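Torkum Hand Service Kit
For the Mesa 4 arm and five-finger hand

Home > Spares and service > Hands and wrists

The Torkum service kit holds the wearing parts for one Mesa hand and wrist. It suits all Mesa 4 arms fitted with the ribbed wrist sleeve. Older arms with the plain collar need the Dewulf adaptor ring, sold separately.

In the box
Finger tendon set
Wrist linkage pins, 2 pairs
Replacement sleeve
Tube of Broto light grease
Thread lock, small bottle
Printed check sheet

When to fit
Change the tendons and pins after 3000 hours of running, or sooner if the thumb is slow to close. The sleeve can stay on until it splits. Look it over at each monthly check and wipe it down with a dry cloth. Do not use solvent on the fingers.

Fitting
Park the arm at shoulder height and lock out the supply. Take off the wrist cover and check the thin wiring for rubbing before you touch the linkages. Pins come out from the thumb side. Grease the new ones sparingly and wipe off what squeezes out. Leave the cover off until the grip check is finished. Allow more than 5 hours for a first fitting.

Grip check
Wear safety glasses. Run the hand at its lowest force setting and offer it a flat item, keeping hold of the lower part. The fingers should settle along the side without twisting it. Pull gently downwards. If it slips, take up the tendons by a quarter turn and try again, then repeat with the item tilted.
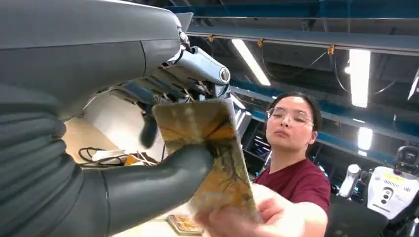
Grip check with a flat item, wrist mechanism exposed.

Once the hand passes, refit the cover, fill in the check sheet and reset the hours counter from the service menu.

Ordering
Part no. TK-M4-HS. Sold singly. Tendon sets and sleeves can also be ordered on their own. Orders for December delivery should be placed early, as the stores close over the holiday.

Page updated Wednesday, August 18, 2021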